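Floltent forum > Grippers and end effectors > Linkage two-finger vs multi-finger for metal brackets

tinsnip_hal
OK so I've been going back and forth on this since January and I need other people's eyes on it. We're picking perforated gray brackets and long strips out of a blue bin. I've got the two-finger linkage gripper with the diamond-pattern pads on one arm, and a black multi-fingered hand on a white arm. Same bin, same parts, 100 picks each.

Two-finger: 13 misses. Multi-finger: 2 misses, but it is SO slow, and the cable loops along the arm and makes me nervous every time the wrist turns.

Wrist camera view from the two-finger side, fingers wide open:

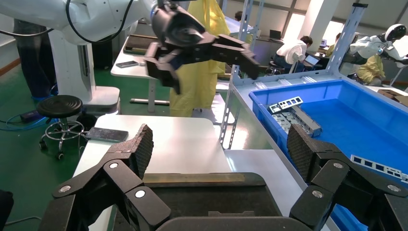 Violeta Núñez
What were the misses, though? 13 drops is a very different problem from 13 times it closed on air. If it's closing on air I'd leave the gripper alone and look at your camera calibration first.

tinsnip_hal
Good question, I should have split those out. Mostly it grabs two brackets when they're stacked. Call it a drop or a double, I logged it as a miss either way.

mudlark77
Then your pads are too good lol. Grippy pads on thin stacked metal will drag the neighbor along. We had the same trouble at the Miltport shop and went to smooth pads with a narrow tip. Doubles went way down.

oldpendant
Disagree with mudlark. Smooth pads on those long strips and they'll pivot the second you lift anywhere off center. I'd keep the texture and change the approach. Come in from the side, open less. Why are you going in at full spread anyway? With the bin wall right there you're asking for a bump.

tinsnip_hal
Full spread is the default in the Erkivetti controller and I never touched it (sorry). I can set a pre-grasp width per part, I just haven't sat down and done it.

Violeta Núñez
Do that before you buy anything! And rerun the brackets and the strips as separate sets. Mixing them tells you very little.

mudlark77
Fine, but try the smooth pads too, they're cheap. And the hand is overkill for flat parts, I'll die on that hill.

oldpendant
2 misses isn't overkill if the cycle time fits. What IS the cycle time?

tinsnip_hal
Didn't time it properly. I have 238 picks logged on the two-finger counting the warmup ones, and the timestamps are garbage on half of them. I'll fix the logging, set the widths, and do brackets only first. Chu driver update is sitting there too but I'm not changing that in the middle of a test.

mudlark77
Smart. Post the widths when you have them, I want to copy them.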